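Wired Again: A Small Town Brings Its Library Online

When the public library in Drostow closed its reading room for repairs in March, the trustees took the opportunity to settle a question that had been postponed for years. The building served 1,628 registered readers, and its internet service reached only the front office.

Library director Larysa Lysenko presented a plan to extend service to every public floor. The town approved it after two hearings, on the condition that the original plaster ceilings remain untouched.

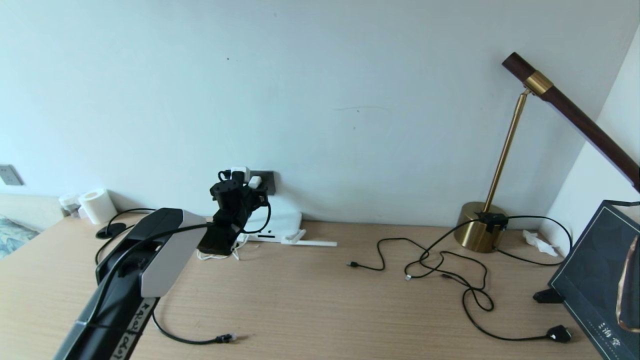

A Preference for Cable

The plan relies on wired connections at the study desks, with wireless service kept for the lobby and the children's wing. Thick masonry walls had weakened every signal tested in the older rooms. 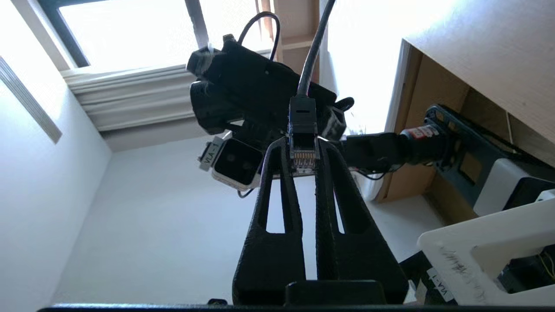 An Ethernet connector with its gold-colored contacts.

Elie Salameh, who oversaw the work for the contractor Zhuravel, routed new lines through a disused heating channel beneath the floor. The ceilings were left as they were.

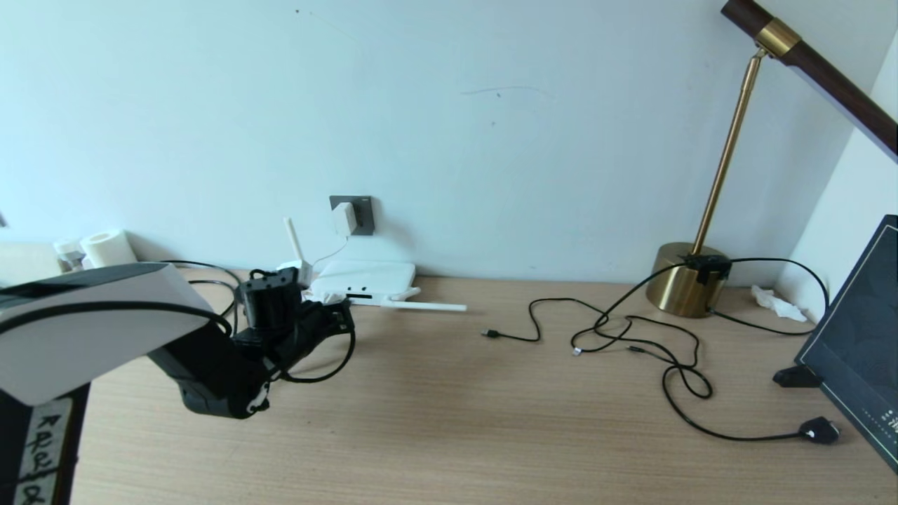
Readers were consulted throughout. Of the 628 who returned the library's survey, many asked for quiet places to file applications, attend classes and speak with relatives abroad. The library has set aside 70 seats for these purposes.
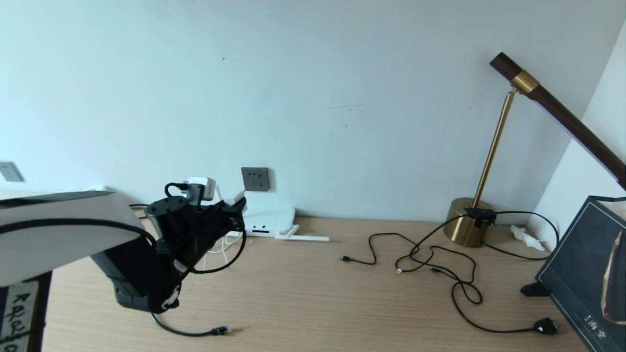 Evening hours will be extended under the new arrangement, and staff will offer individual help by appointment. "People come to us with a form that is due tonight," said reference librarian Nadhirah Sitompul. "They need a connection that holds."

A second phase, covering the map room and local archive, will go before the trustees next year.

Shares: 70 | Comments: 2

Related
The Bookmobile Returns to Isine
Saving the Zomier Town Records

Contact the Editors | © 2019 | Back to top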